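Section 4: Counter signs

4.1 Scope

This section covers the setting up, loading and placing of tabletop signs on the customer side of the bar. It applies to the Lerneson stand, supplied with every Gralivum counter kit. Wall signs, price lists and bean labels are covered in Section 6.

Two kinds of insert are in use:

Advertising card. Glossy, dark background, bottle design. Changed when the promotion changes.

Customer notice. Black characters on white paper, three lines. Advises customers with potassium deficiency or low blood sugar to take care with coffee. This notice stays on the counter during all opening hours.

4.2 Before you start

You will need:

- the stand or stands to be loaded
- the inserts, flat and trimmed
- a dry lint-free cloth
- a second cloth, slightly damp, for the counter

Wash and dry your hands. Coffee oils mark the glossy card and cannot be wiped off the printed side.

CAUTION: Do not use glass cleaner, alcohol or any scouring product on acrylic panels. The surface will cloud.

4.3 Loading a stand

1. Clear a working space on the counter and wipe it. Let it dry.

2. Set the wooden base down with the slot facing up and the long side towards you. Check the slot for grounds and paper scraps. A folded piece of card will remove both.

3. Hold the insert by its edges. Put one hand low, where the insert meets the base, and the other at an upper corner.

4. Lower the insert into the slot. Keep it upright. If it catches, lift it out and start again.

5. Press down gently along the lower edge until the insert sits level.

6. Where two inserts share one base, load them side by side. Neither should cover the print of the other.

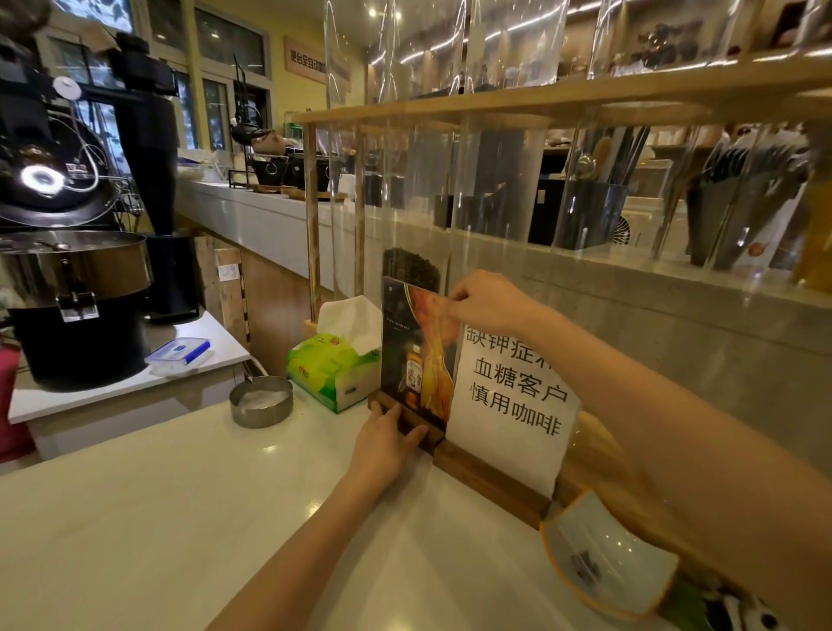 Fig. 4-1. Advertising card held at the base and upper corner, customer notice alongside.

NOTE: Paper inserts curl in damp weather. Replace a curled notice with a fresh print. Do not tape it to the base.

CAUTION: Keep loaded stands clear of open containers. A stand that tips can carry sugar or grounds across the counter.

4.4 Fitting the acrylic panel

Use the acrylic panel wherever a sign is likely to be handled or splashed. The customer notice should be kept in a panel at all times once the bar is open.

1. Wipe both faces of the panel with the dry cloth, working from top to bottom.

2. Slide the paper in and square it up. The margins left and right should look equal from the customer side.

3. Take the panel by its two side edges and set it in the slot of the base. Do not push on the face.

4. Keep hold of both sides and check for movement. A slight lean is acceptable. A panel that rocks must be taken out and reseated.

5. If the panel still rocks after reseating, the slot is worn. Change the base. Spare bases are ordered from Viklund under the same part name as the stand.
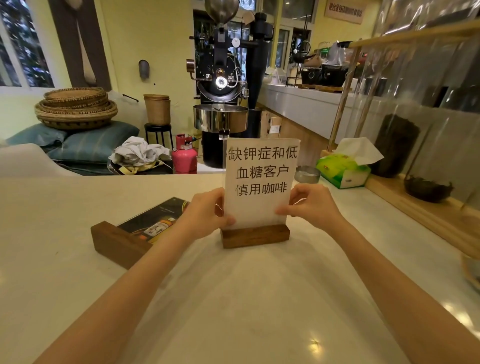 Gralivum Coffee Bars - Fittings and Display Department

4.5 Placing the signs

The order of signs on the counter is the same at all sites, Honport included. Left and right are given here from the staff side.

1. Place the advertising card first, on the left.

2. Place the customer notice directly to the right of it, in its own base.

3. Bring the two bases into line with the counter edge. Turn each one a little at a time, holding the sign by its edge or lower corner.

4. Leave a gap of 40 mm between the bases. This is enough to wipe between them without moving either.

5. Walk round to the customer side and read both signs. If the overhead lights glare on a panel, turn that base slightly and check again.

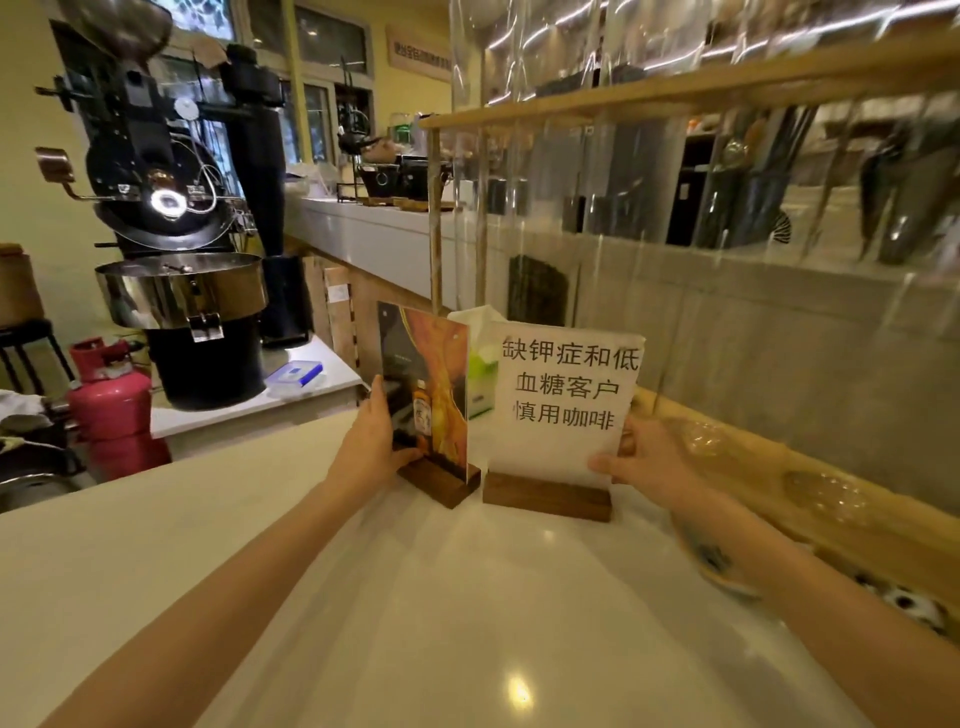
Fig. 4-2. Advertising card left, customer notice right, each in a separate base.

NOTE: The tissue box may stand behind the signs but must stay within reach of customers. It must not hide any line of the notice.

NOTE: Where the counter also carries a display rack, set the signs to one side of it. Signs in front of the clear parts of the rack are harder to read - the reflections run together.

CAUTION: Do not store signs or spare paper on or near the roaster, its cooling tray or the gas cylinder. Spare inserts belong in the flat drawer.

4.6 Cleaning and storage

Wipe panels at close with the dry cloth. Wipe wooden bases with the same cloth and nothing else. Water standing in the slot will swell the wood, and the panel will then not seat.

Stand bases upright when not in use. Store panels on edge with a sheet of paper between each. No more than 20 panels to a box.

4.7 Faults

Insert sags in the base: paper too thin, or slot worn. Print on heavier stock, or change the base.

Panel will not go down fully: debris in the slot, or swollen wood. Clear the slot. Leave the base to dry overnight away from heat.

Text hidden at the bottom edge: lower margin too small. Reprint from the current template.

Section 4 last revised 12/17/23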